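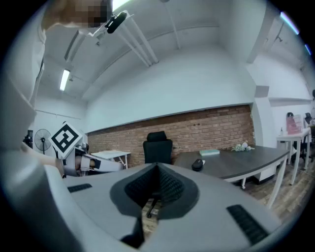

Figure 3. Part of a black office chair base on the floor, with a person in a white top at upper left.

4.2 Chair replacement and the condition of the base

The inventory described in Section 3 recorded 1212 task chairs across the offices of the Mallville district administration. Most earlier work on the service life of office seating treats the chair as a single item: it is bought, it is used, and at some point it is discarded. Our records suggest that this view hides a good deal of what happens in practice. Parts of a chair age at different speeds, and the part that prompts a complaint is often a different one from the part that leads the purchasing office to write the chair off.

The base received particular attention in our coding scheme (see Figure 3 for the part in question). It carries the full load of the seated person, it is in contact with the floor at all times through the casters or glides, and it is the part that office staff inspect least. Complaint forms in Mallville offered four choices for the location of a fault – seat, back, arms and "other" – and faults in the base were therefore entered under "other" together with missing labels, stains and squeaks of unknown origin. Monti and Caruso recoded these entries by hand from the free-text notes. Where a note could not be assigned to one part of the chair, it was left out of the analysis that follows.

Two patterns emerged from the recoded entries. The first concerns casters. Staff who reported a caster fault in May were in many cases still using the same chair when the autumn survey reached their office, and several had exchanged it informally for a chair from a meeting room. Such exchanges do not appear in the purchasing records. They move the fault to a room where chairs are used for shorter periods, and the complaint is then rarely repeated. An analyst working from purchasing data alone would conclude that the fault had been repaired.

The second pattern concerns the way in which write-off decisions are made. Under the rules in force during the study period, a chair could be written off if a repair was judged to cost more than half the price of a new one. The price used for this comparison was the contract price of the Sorrentino model, whatever the make of the chair being assessed. For older and more expensive chairs, this produced write-offs that a comparison with their own replacement price would not have supported. In 23 cases the fault was limited to a single caster. The assessor had added a fixed call-out charge to each of these chairs separately, although several stood in the same building and could have been repaired in one visit.

Interviews with building managers help to explain why such cases were not questioned. Yupanqui, who conducted the interviews, found that managers regarded the assessment form as a record of a decision already taken. By the time the form was completed, the chair had usually been moved to a corridor or storage room and its user had been given another. One manager at the Wondmont annex described the form as "what goes with the chair when it leaves." Managers also reported that spare casters were difficult to store, as stem sizes varied between purchase rounds and were not marked on the packaging.

Floor covering was considered as a possible influence. Offices with carpet tile and offices with hard flooring were both present in the sample, but the two groups also differed in age of building and in working hours, and we do not attempt to separate these effects. A closer study would need to follow the same chairs across a move between floor types. The planned renovation of the Funine building, where 37 offices will change from carpet tile to hard flooring, may offer such an opportunity.

Some limits of the data should be noted. The complaint forms reflect the willingness of staff to complain, which varied between departments. The reception desks, where chairs are shared between shifts, produced very few forms, and a low number of complaints there should not be read as a sign of good condition. In addition, chairs bought by staff with their own money were excluded from the inventory even where they were in daily use.

Within these limits, the findings support two changes to the record system. The complaint form should list the base and the casters as separate locations, and each informal exchange of chairs should be entered in the inventory by the building manager. The cost of both changes is discussed by Martinelli and D'Amico in the appendix. The treatment of seat and back upholstery, for which the write-off rules differ, is taken up in Section 4.3.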